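Prorka card tray, tan cardboard

I've been using the Prorka tray on my own desk since January, and I like it enough that I now stock it. It's a plain cardboard organizer for small flat things – cards, labels, tags, that kind of stuff. You fold it, slot the partitions in, and you're done in 4 minutes (my first one took longer, I had the base upside down!).

I started with 200 trays from Peeters and thought they'd last me all year. They didn't, so the next order was 2,000. Plenty of them go to places with very little desk to spare. 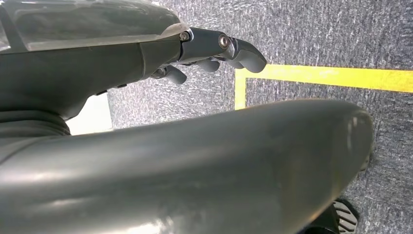 Size and fit

The compartments are narrow, so cards stand up and you can flick through them with one finger. It sits happily next to an open laptop and still leaves room to hand things across the desk.

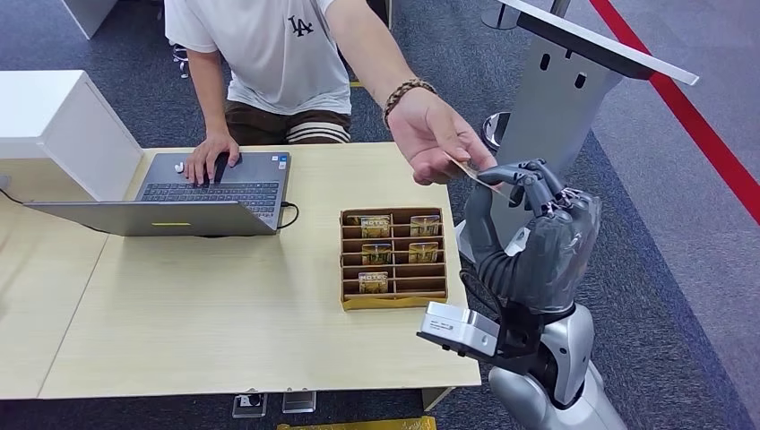

The tray beside a silver laptop on a light wooden desk.

If you sort at a proper bench, get two. Heikki Salminen at Tradevby keeps one for blank labels and one for printed ones, and he's talked me into doing the same – no more digging under the cables for the right one. Cardboard doesn't love spills, so keep your coffee on the other side. Refill partitions come from Hokden and fit without trimming.
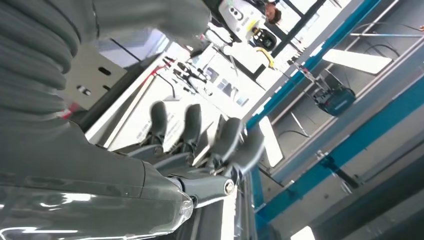 White workbench with tools, cables and a few small cards or labels.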